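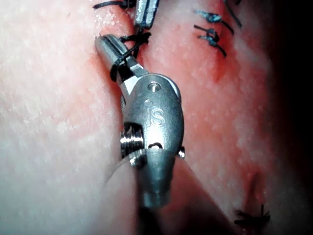 Skudham opens its suturing sessions to outside surgeons and robotics labs

9 Jun 2022 – I've wanted to write this one for a long time, so forgive me if I run on a bit! Starting today, Skudham is taking bookings for Burkura, our program for recording suturing by remote control. A surgeon sits at the console and ties the stitches, and we save the arm motion and the camera views together so that a learning system can study how it was done.

I'm Ilham Tazi, and I run the program. I came to it from the software side, and my first knot was terrible. Winding the thread around the jaw sounds easy until you try it with two instruments and no feeling in your fingertips. You drop a loop, you go back, you grab the tail again. We keep those tries in the recordings (labeled, of course), and our partners at Benmoussa tell us they want more of them.

The work so far sticks to interrupted stitches, each one tied and trimmed separately. We have 257 sessions recorded since March, with more than 3,000 knots in them. Operators work for 20 minutes and then take a break, a rule Hazem Kamel brought in when he joined us as lead trainer.

"I can tell from the thread how somebody is doing," Hazem told me when I asked him for a quote. "If the loop stays open and the other hand is waiting close by with its jaws apart, I keep quiet and let them get on with it."

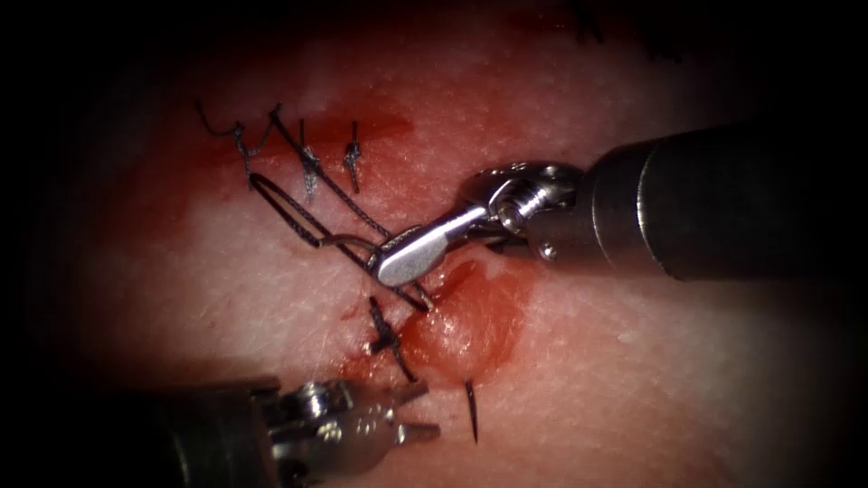 How to book

Sessions run at our Drivport site and you can come as an operator or as a research partner. Operators get two practice runs with Hazem before we record anything. Research partners can ask for a certain stitch or a certain style of tie – just tell us early, so we can set up the pad and pick the thread.

Write to the Burkura desk at Skudham and put "booking" in the subject line. I read those messages myself, and reporters are welcome to use the same address.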